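Tuesday night at the Sondcombe armory

I drove over to Sondcombe for the October card after work and got there a little before the doors opened at 6:30. Parking is still a mess. The lot behind the armory holds maybe a third of the crowd and the rest of us end up on the side streets. Floor seats were sold out, so I paid for the bleachers on the left side, which I like better anyway. You can see the ramp and both corners.

They announced the crowd as 807 during intermission. The building holds more than that for basketball, but with the ring and the ramp in there it felt full. Last year they were happy with 700, so it's going the right way.

The opener was a tag match and it went too long. Four guys, all fine, none of them in a hurry. The Jukmont team won after a double suplex that one of them nearly lost his grip on. I bought a hot dog during the second match and missed the finish, so I can't say anything about that one.

The match I went for was Cayetano Alcaraz against Vi. If you haven't been following this promotion, Vi has held the belt since spring and mostly wins by getting people frustrated. He rolls out, he walks around, he gets back in at nine. Alcaraz is the older of the two and works a slow, heavy style with a lot of headlocks. People complain about the headlocks. I don't mind them when the guy doing them is really leaning on it, and Alcaraz does.

The first ten minutes were all on the mat. The kids near me got restless. Then Vi missed a dive off the second rope and landed on his shoulder, and Alcaraz went after the arm for the rest of the match. I thought the selling was good. Vi quit using that arm for anything, even to pull himself up, and he stuck with it right through to the end.

He kept the belt by grabbing the tights on a small package. The crowd hated it, and I think they were supposed to. I would have put the title on Alcaraz, at least for a couple of months. He has wrestled here for years and has never had it, and the loudest noise all night was when his music hit.

The main event was the Sostton Cup final, with eight guys left from the summer rounds. It was a battle royal and I don't have much to say about it. Battle royals look the same from the bleachers until there are 2 men left, and then this one was over in under a minute.

T-shirts were $25. I didn't buy one. I did pick up an old program from the table by the restrooms for 99 cents, with a card from before I started going. Half the names I didn't know.

I was home by 11. Next show is after Thanksgiving and I'll probably sit on the same side. 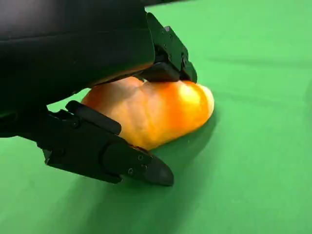
Did Alcaraz get a rematch?

Nothing was announced at the show. He and Vi were both kept off the microphone afterward, so for now it's just the one match.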